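Otalton > Bloc opératoire > Projets financés > Vokine > Rapport d'avancement

Rapport d'avancement du projet Vokine
Jeudi 25 avril 2019

Le programme de suture assistée par robot a repris en janvier sur le site de Villalobos, après l'arrêt de décembre. Les 2 postes d'entraînement sont en service. À ce jour, 152 séances ont été réalisées sur les 300 prévues par la convention.

Les séances portent sur l'incision droite, fermée à points séparés. L'opérateur travaille à la console et tient le fil avec deux instruments. La tension reste le point difficile, car il faut la juger à l'œil. 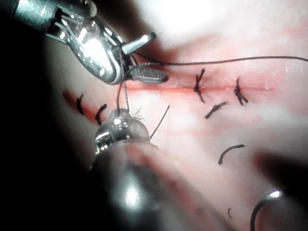 Effets sur les équipes

Les infirmières de bloc passent moins de temps à tendre le matériel et davantage à préparer les bras, ce qui demande environ 3 heures de formation par personne. Deux aides opératoires ont demandé à garder des vacations en chirurgie classique. Leur planning a été modifié.

Le comptage des aiguilles et des chutes de fil se fait toujours à la main. Nous ne proposons pas de l'automatiser cette année.

Points ouverts

Le contrat de maintenance avec Loltard n'est pas signé. Le second versement couvrirait les consommables jusqu'en décembre.

Commentaires (2)

bloc_sud : Les heures de formation sont-elles prises sur le temps de travail ? Chez nous, non.

Lectrice du 2e étage : Merci de préciser qui remplace les aides les jours de console.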